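10th September

Long day, and my feet are telling me so, but I want to get this down before I go to bed because I'll have lost half of it by morning. I spent most of the afternoon at Stalluleo with Radomir Yordanov, who has been after me all summer to come and see how the kitchen chores are coming along. I had my doubts (I still have a good few of them) and he knew it, and he put the kettle on anyway and let me grumble.

We started on the old argument, which is whether any of these machines will be doing the dishes in a real house while I'm still around to enjoy it. Radomir says yes, for some of it. I say show me one that can clear out my second drawer down, the one with the scoops and the funnels and the melon baller from my aunt, everything lying on top of everything else. He laughed and said scoops were just what they were working on! Plastic ones, piled together the way they end up in anybody's drawer, and two arms that have to sort it out between them.

I hadn't thought before about how hard a pile is. My hand goes in and comes out with the one I want and I couldn't tell you how I did it. For the arm it's a whole business - where does one handle stop and the next begin, which one is on top, what moves if you tug. Radomir talked about this for a good long while and I followed maybe half. He keeps a notebook of tries, and the last line he showed me was number 2208, in his tiny handwriting, with a note beside it that only said "slow." I liked that he wrote it down plainly.

And it is slow. I'd have had the drawer tidied and supper on. But then I remember teaching the kids to put away the silverware, and how I had to sit on my hands to keep from doing it for them, and they were 9 and 13 by the time I could really leave them to it. So maybe I shouldn't be so quick to judge.

Where I came down, driving home, is that I'd trust one today with picking up a thing and setting it down again, provided somebody was standing by with a cup of tea. I wouldn't trust it with Mother's glasses. Laundry I wouldn't even bring up - Radomir made a face when I did. He thinks I should come back in October and we'll have the argument over again, and I said I would if he'd bake something.

Must remember to call about the gutters, and to return his umbrella. I printed one to paste in here. 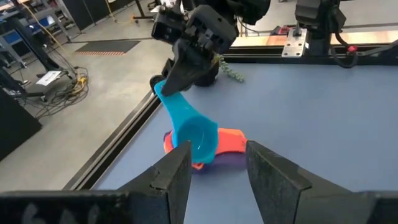 The turquoise scoop in the gripper, with the orange and purple ones under it. Stalluleo.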